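Last updated: April 2018

I went to Fahy, the little bakery in Enthorpe, to ask about croissants and came away talking about trays! "Holes," the owner told me. "Get one with holes. I wouldn't go back to a solid one." 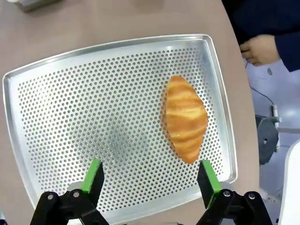 Boxing them up

She likes steel containers (one croissant each, never squashed) with clip-on lids. "I tried 6 kinds of box before these," she said, laughing.

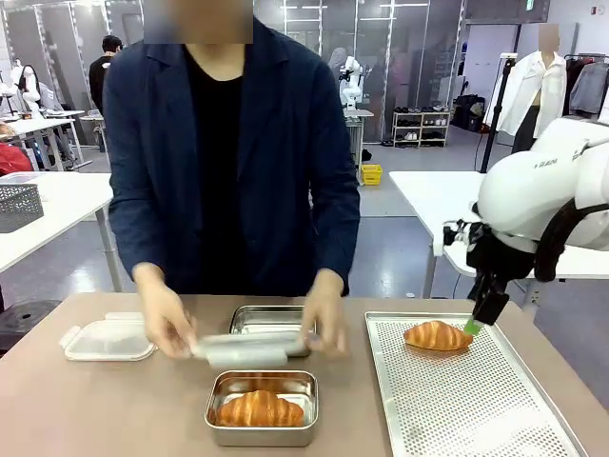
She won't close a lid until the pastry is fully cool, and she gives it 2 hours. 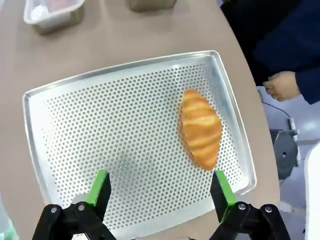 The Saturday rush

"We sold nearly 1000 last April," she said.
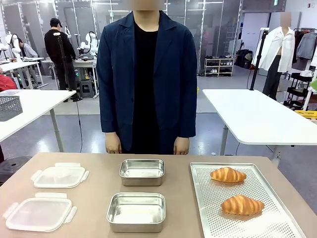

Mornings start early at Fahy. She sets up the same way every time, lids on the left, tray on the right, steel in between, and then she puts the coffee on.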